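Mein erster Bürgerhaushalt -- und warum ich jetzt Haushaltspläne lese

22. Juli 2021

Gestern Abend saß ich bis kurz vor Mitternacht über einer PDF-Datei mit 896 Seiten und war bester Laune. Wer mich kennt, weiß, dass ich sonst bei der Nebenkostenabrechnung schon nach der zweiten Zeile einen Kaffee brauche. Aber der Haushaltsplan von Horklow hat es mir angetan, und schuld daran ist Birsen Tokgöz.

Birsen wohnt zwei Häuser weiter und hat mich im Frühjahr gefragt, ob ich nicht mal mitkommen will zur Gruppe Kırmızıgül. Das ist ein loser Zusammenschluss aus unserem Viertel, benannt nach der Teestube, in der sich alle zum ersten Mal getroffen haben. Ich dachte an Blumenkübel und Sommerfest. Stattdessen lag da ein Stapel kopierter Tabellen auf dem Tisch, und Hacer Yüksel erklärte mit leuchtenden Augen den Unterschied zwischen Ergebnishaushalt und Finanzhaushalt. Nach einer Stunde hatte ich drei Seiten Notizen und wollte unbedingt wiederkommen!

Was ein Bürgerhaushalt überhaupt ist

Die Stadt stellt einen Teil ihres Geldes zur Diskussion. Alle, die hier wohnen, dürfen Vorschläge einreichen, die Verwaltung prüft sie, dann wird online und auf Papier abgestimmt, und am Ende entscheidet der Rat. In Horklow läuft das jetzt zum zweiten Mal. Mitmachen kann man ab 14, auch ohne deutschen Pass, und das finde ich großartig, weil in unserer Straße viele wohnen, die bei der Kommunalwahl keinen Stimmzettel bekommen. Umesh Tripathi zum Beispiel lebt seit Ewigkeiten hier, führt einen Laden, zahlt Gewerbesteuer und hat in diesem Jahr seinen ersten Vorschlag überhaupt eingereicht: Sitzbänke mit Armlehnen entlang des Kanalwegs. Armlehnen deshalb, damit seine Mutter wieder hochkommt.

Insgesamt sind 3153 Stimmen abgegeben worden. Klar, das ist nicht die halbe Stadt. Aber wenn ich mir vorstelle, dass all diese Leute sich durch die Liste geklickt oder den Bogen im Bürgerbüro ausgefüllt haben, dann freut mich das schon sehr. 73 Vorschläge standen zur Wahl, von der Trinkwasserstelle am Busbahnhof bis zur Nachtbeleuchtung für den Bolzplatz. Ein paar davon waren ziemlich schräg (ein Riesenrad für den Rathausplatz, ganzjährig), und auch die habe ich gern gelesen. 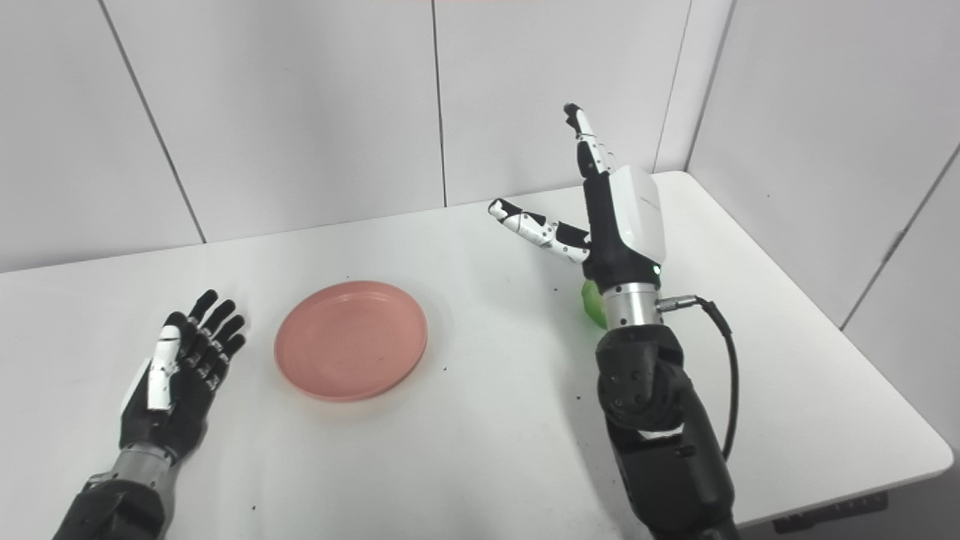 Wie man so einen Plan liest

Mein Anfängerfehler war, vorne anzufangen. Vorne steht die Haushaltssatzung, dann kommt der Vorbericht, und der ist zwar nützlich, zieht sich aber. Hacer hat mir geraten, mit einer Sache zu beginnen, die mich wirklich interessiert. Bei mir war das die Stadtteilbücherei. Also Produktbereich suchen, Teilhaushalt aufschlagen, und dann die Spalten vergleichen: Was wurde vorletztes Jahr tatsächlich ausgegeben, was ist für dieses Jahr geplant, was für die drei Jahre danach?

Und da wird es richtig spannend. Der Ansatz für neue Medien ist seit Jahren gleich, die Bücher sind aber teurer geworden. In keiner Zeile steht »Kürzung«, und trotzdem kommt weniger ins Regal. Ich saß da und habe laut »Aha!« gesagt, mein Kater ist vom Sofa gesprungen.

Dann die Erläuterungen im Kleingedruckten -- bitte nicht überspringen! Unter der Bücherei fand ich den Hinweis, dass ein Teil der Mittel einen Sperrvermerk hat. Das Geld ist also eingeplant, darf aber erst ausgegeben werden, wenn der zuständige Ausschuss es freigibt. Karim Benjelloun aus unserer Gruppe hat dazu eine höfliche Mail an die Kämmerei geschrieben und innerhalb weniger Tage eine ausführliche, freundliche Antwort bekommen. Man darf da wirklich einfach fragen.

Was mich noch stört

Ich bin begeistert, aber nicht blind. Der Topf für den Bürgerhaushalt ist klein, und wie die Verwaltung bei der Vorprüfung entscheidet, bleibt oft im Dunkeln. Über 40 Vorschläge sind schon vor der Abstimmung herausgefallen, die meisten mit dem Satz »nicht in städtischer Zuständigkeit«. Bei manchen leuchtet mir das ein. Bei der Querungshilfe vor der Grundschule hätte ich gern gewusst, wer denn dann zuständig ist und ob jemand den Vorschlag dorthin weitergeleitet hat.

Außerdem endet die Beteiligung bisher mit der Abstimmung. Ob eine beschlossene Bank irgendwann auch dasteht, muss man sich selbst zusammensuchen. Nanami Shimada, die beruflich mit Datenbanken zu tun hat, baut deshalb gerade eine Übersicht, in der jeder Vorschlag seinen Stand bekommt: eingereicht, geprüft, beschlossen, beauftragt, fertig. Der Arbeitstitel ist Trernonetti, fragt mich nicht, wie der zustande gekommen ist, es war spät und es gab Lakritz. Ich darf die Texte dafür schreiben und habe schon mit den Bänken angefangen.

Wie es weitergeht

Nach der Sommerpause bringt die Kämmerin den neuen Entwurf ein, danach liegt er öffentlich aus, und in dieser Zeit können alle Einwohnerinnen und Einwohner Einwendungen erheben. Das gab es schon immer, ich hatte nur keine Ahnung davon! Wir wollen uns vorher zusammensetzen und die Teilhaushalte aufteilen, damit nicht alle dasselbe lesen. Ich nehme Kultur und Bildung, Umesh will Straßen und Wege, Birsen hat sich das Thema Soziales gesichert, bevor sonst jemand den Finger heben konnte. Grünflächen sind noch zu haben.

Falls ihr in Horklow wohnt und Lust habt: Schreibt mir einen Kommentar, dann melde ich mich mit dem nächsten Termin. Und falls ihr woanders wohnt, sucht mal auf der Seite eurer Stadt nach »Haushaltsplan« und schaut beim Schwimmbad nach. Mich würde sehr interessieren, was ihr dort findet.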